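Zwischenbericht Vorhaben Sedine, Arbeitspaket 4
Stand: 25. Februar 2003

Die Erfassung der Altbestände am Standort Belville liegt im Plan. Von 3.000 Karteikarten des Herbariums Châu sind 1.243 transkribiert und gegen das Fundortregister geprüft. Rückstände bestehen bei den Feuchtgebietsbelegen, deren Ortsangaben teils nur als Flurnamen vorliegen.

Die Umstellung auf das Datenbankschema Dodia wurde im November abgeschlossen. Doppelte Inventarnummern werden seither beim Einlesen abgewiesen — die manuelle Nachkontrolle beschränkt sich auf strittige Synonyme. 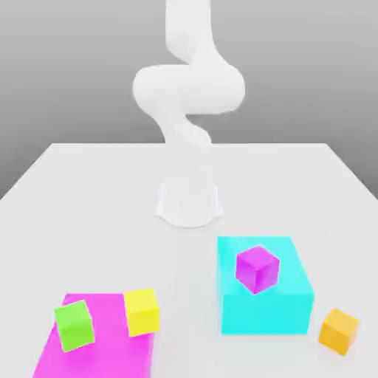
Abb. 1: Weißer Roboterarm über weißer Tischfläche, Computerdarstellung.

Die Sachmittel sind bis auf 2.000 Euro gebunden. Der Restbetrag ist für säurefreie Umschläge vorgesehen; eine Umwidmung wird nicht beantragt. Die Personalmittel wurden planmäßig abgerufen.

Offen ist die Georeferenzierung der Belege ohne Koordinaten. Vorgeschlagen wird die Zuordnung zum Messtischblattquadranten mit Angabe der Unschärfe. Um Zustimmung zu diesem Verfahren wird vor Beginn des nächsten Abschnitts gebeten.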